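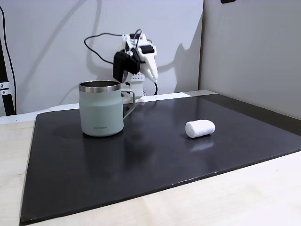

The Sundale 70 is a mobile telephone for customers who want a dependable handset with a long battery life and a clear screen. It is supplied by Ditesex to homes, schools and small firms, and is sold without a network contract. The handset is small enough to stand on a desk beside a mug without taking up working space, and the optional Briltden stand holds it upright for video calls. It replaces the Sundale 29, which is no longer made but will continue to receive security updates until the end of its stated support period.

## Screen and body

The screen has a matt finish and a refresh rate of 90 Hz. Brightness is adjusted automatically, and customers who prefer a fixed level may set one in the display menu. Pixel density is 407 ppi.

The back cover is removable. It may be ordered separately in slate, cream or dark blue, and is fitted by hand. Covers made for the Sundale 29 do not fit this model.

The power key is on the right-hand side, with the volume keys above it. A separate switch on the left silences calls and alerts.

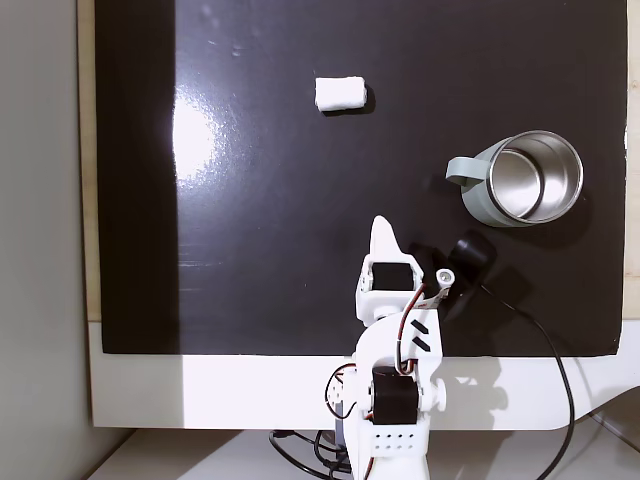 The fingerprint reader is built into the power key. Up to five fingerprints may be stored, and a passcode must be set before the first is added. Customers who do not wish to use the reader may turn it off, in which case the key works as an ordinary power key.

## Battery and charging

The battery can be replaced by the customer. Replacement batteries are sold by Ditesex and by approved dealers; the use of any other battery will end the cover given by the warranty. The handset charges through a USB-C socket on the lower edge. A cable is included. A charger is not included and must be ordered separately if required.

A charging limit can be set in the battery menu. When it is on, charging stops before the battery is full. Ditesex advises this setting for handsets that are left on charge for long periods, such as those kept at a reception desk.

## Software

The handset runs Jadoon, the company's own version of Android. Jadoon has a plain home screen and a small number of installed applications, all of which may be removed except for the telephone, messages, camera and settings.

Security updates are issued every month. The February release is offered to all handsets from 2nd February and includes the following changes:

- Call recordings may be saved to a memory card.
- The alarm now sounds at the chosen volume when the silent switch is on.
- Contacts with more than one number are shown as a single entry.
- A fault affecting group messages with pictures has been corrected.

Customers should make a copy of their data before installing any update. The handset must be connected to a charger, or hold at least half its charge, for the installation to begin. 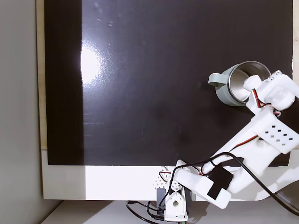
## What is supplied

| Item | Included |
|---|---|
| Sundale 70 handset | Yes |
| Battery | Yes |
| USB-C cable | Yes |
| Printed safety guide | Yes |
| Charger | No |
| Briltden stand | No |

## Warranty and returns

The handset is covered against faults in materials and manufacture for two years from the date of delivery. The battery is covered for one year. Damage caused by water, by dropping or by unapproved repair is not covered.

An unwanted handset may be returned within 29 days if it is complete and in its original box. Customers are asked to remove their SIM and memory cards and to sign out of all accounts before sending it back. Refunds are made to the original method of payment.

## Orders for schools and firms

Orders of ten or more handsets are handled by the business sales office, which can supply them with applications and settings already in place. Requests should be made in writing to Anum Satti, Business Sales, Ditesex, stating the number of handsets, the colour of cover and the delivery address.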